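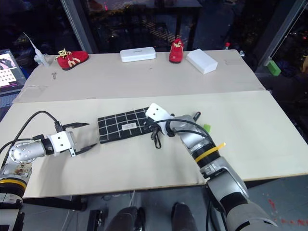
My first equipment budget had one line on it. It said "robot", it had a number next to it, and I was terribly proud of it. I'd been put in charge of planning a two-armed bench at Kalley, the repair and returns firm where I work, and I honestly thought the arms were the job. Everything else was going to be a trip to the stationery cupboard!

Mireille Marchal read it on a Friday, in the time it took me to drink half a cup of tea, and gave it back with a question mark in the margin. Where was the table?

So we started again. The second version ran to 35 lines, and the arms took up 2 of them. The rest was boards, posts, cable, a laptop that would live on the bench and never be borrowed for meetings (good luck with that), spare fingers for the grippers, and a line I'd now defend with my life, which is "things to practise on". You need a lot of odd little objects. Shoes with laces, boxes, bits of foam, stuff that flops. They cost next to nothing each, but somebody has to go and buy them, and if there's no line for it they end up on somebody's own card. Mine, in this case. The claim came to £536 by April and accounts had plenty to say.

Then there's cable. I'd priced the job as if everything we handled would be a nice firm box, and a good half of our returns have a lead hanging off them. Leads slide and twist, and they never lie the same way twice, so you want far more practice time than you'd think.

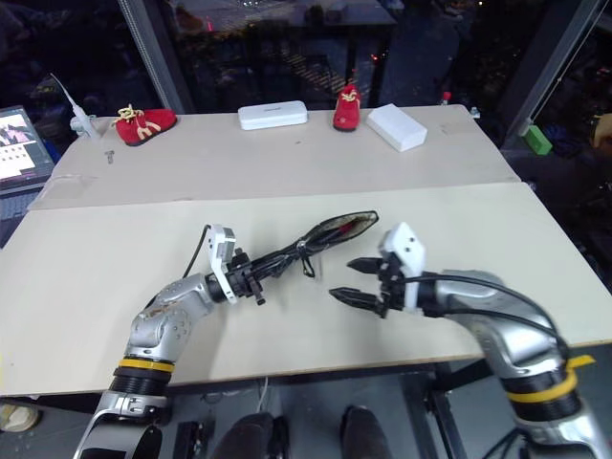

Getting to grips with a bundle of black cables, the second gripper open alongside.

We had quotes from two suppliers, Skornitz and Sárközi. Skornitz was cheaper on paper and I was all for it, until Karla Olvera rang them up and asked what a replacement gripper cost and how long it took to arrive. The answer was 6 weeks. Sárközi wanted more up front but kept spares at their Cullumdale depot - you could drive over and fetch one before lunch. We went with Sárközi, and I've made that drive more often than I'd like to admit.

If you're putting your own list together, ask about spares before you ask about speed. Put people's hours in as well, at their proper rate, even if they're already on the payroll. I left ours out and spent the whole spring explaining why Karla was never at her desk.

And measure the doorway. I did do that one, but only after the table had been ordered, with my heart in my mouth and a tape measure that kept pinging shut. It fitted with the legs off.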